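Subject: Re: [tetetti-list] Engagement off?? and what happens to the tour
To: tetetti-list

On Saturday, July 11, 2020, Margo wrote:
> Has everyone seen the Latden story? They say Efua Kpodo and
> Musa Ajayi called off the engagement in the spring and have
> been living apart since. According to "a source close to the
> couple" she moved out of the Gbeho Street house, he kept the
> dog, and the second Tetetti album is dead because neither of
> them will be in a room with the other.
>
> They also say she gave back the ring and is asking for half
> of the house. No quotes from either of them. I don't usually
> believe Latden but it's been up for two days and neither one
> has denied it. Normally he'd have posted something sarcastic
> by now.
>
> I have tickets for the rescheduled shows. Should I be asking
> for a refund? And does anybody know who owns the songs if
> they really have split?
>
> Margo

Margo,

I read it twice and went back through what I have saved. Some of it looks right to me and some of it is old news with a new headline.

The engagement. I think that part is probably true. She was not wearing the ring in the kitchen livestream in May, and she did the whole thing alone, including the two songs he normally sings. When someone in the comments asked where Musa was she said "working" and went on to the next song. The people on the forum who said he was behind the camera had nothing to base that on. He also dropped "and fiance" out of the bio on his page, though I can't tell you when. I only noticed last week.

The dog. Latden says he kept the dog. The dog was his before they met. He talks about it in the very first radio interview, the one where the host keeps getting the band name wrong. So I wouldn't read anything into that.

The house. This is where the story falls apart. Latden says she wants half of the Gbeho Street house. They rent it. She told the local paper so when they moved in, and she complained about the rent, which was $3,295 a month at that point. You can't ask for half of a house you rent. There may be a fight over the deposit or over who finishes the lease, but that is a much smaller story, and I suspect somebody heard "they're arguing about the house" and filled in the rest.

They were never married either, so there is no divorce to file and no court papers for Latden to have seen. If you look closely the article never says it has seen papers. It says "is said to be seeking." They did the same thing in January with the story about the drummer and the tour bus, and that one was quietly taken down after a week.

The songs. I can answer this a little better because it came up on the list when the first album was released. The credits say all songs by Ajayi and Kpodo, with no split by track. The publishing goes through Pritudano, which also manages them. As far as I know it is an even share between the two of them after Pritudano takes its cut. Breaking off an engagement doesn't change any of that. Either one can keep singing the songs on stage. What they might have to work out is who gets to use the name Tetetti, and whether one of them can put out the unfinished recordings without the other signing off. I don't know what their agreement says about that and I doubt Latden does.

For what it's worth, he told the student paper that the name came from her grandmother and that he'd feel strange using it alone. That was years ago, when everyone was getting along.

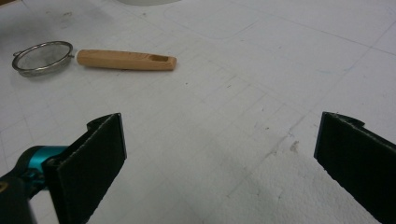
Your tickets. I would hold on to them for now. The shows were moved because the venues are closed, and the venues' own pages still list the new dates with both names. If you ask for a refund today you are the one canceling, and I think you would lose the service fee. If the promoter cancels, you get the whole amount back. I called the box office about mine on Thursday and was told they had heard nothing from Pritudano either way. The woman I talked to had not seen the Latden story and asked me to spell it.

The smaller of the two rooms holds 1,265 and it was sold out before the dates were moved, so if you do decide to let yours go, please offer them here first. At least four people on the list missed out. Face value only, as usual.

The album. I don't think it is dead but I think it is late. The engineer posted in June that he was mixing, and he named two of the songs we heard live last fall. You don't mix a record that has been scrapped. It could be that they recorded most of it before things went bad and the rest will be done separately - plenty of bands have finished albums that way. It may come out with nobody doing interviews, and that would suit me fine.

As for neither of them denying it, I wouldn't put much weight on that. She has never answered a Latden story. He answers about half of them, and his sister has been ill this summer, as he said himself on his page, so he may have other things on his mind.

One request for the list in general. Somebody on the forum posted a photo of the front door on Gbeho Street with the number showing. Please don't forward it here. It was removed from our archive once already and I would like not to have to do that again. The same goes for the phone number that is supposed to be her mother's.

I am going to write to the Pritudano press address on Monday and ask only about the shows. They have answered me before, usually in one line. If I get anything I'll post it under this subject so that it stays in one thread. If anyone has the May livestream saved in full, my copy stops before the last song and I would be glad to have the rest.

Ray

--
tetetti-list: 392 members
To leave the list, send a blank message with "leave" in the subject line.
Please trim your quotes when replying.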